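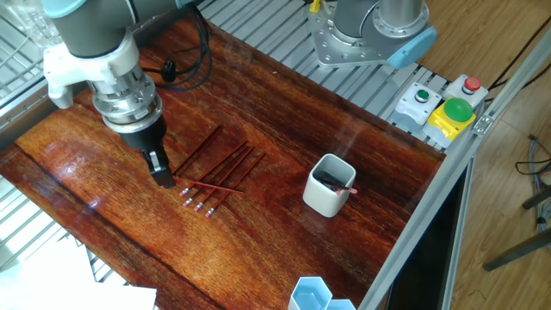

Red pencils and square cup, varnished table.

Desk Storage, Part 2: Pencils
Text and layout: Ghislain Bergeron

Part 2 of the Banumley desk storage gallery covers loose writing tools. Pens and markers are in Part 1. The September update replaces the older pencil page, which used a round tin.

Pencils: Five lie on the wood, four of them nearly parallel and one across their lower ends. All have pink erasers. The sixth is in the cup, eraser up.

Cup: White ceramic, square, with rounded corners. A square cup sits flush against a drawer wall or a shelf back — a round one leaves a gap on both sides. The Loka size chart lists cups for this use at 70 or 80 mm across. Either fits a standard desk drawer divider.

Direction: Store pencils eraser up if the points are kept long. Points up is faster for sorting by hardness, but the tips chip against each other when the cup is moved.

Capacity: The upper limit used in this gallery is 18 pencils per cup. Past that, the last few have to be forced in and the paint wears at the rim.

Surface: Varnish shows graphite marks under a low light. Wipe with a dry cotton cloth, then a damp one. Do not use an eraser on varnish — it dulls the finish in patches.

Next: Part 3, Rulers and Flat Tools
Back to: Gallery index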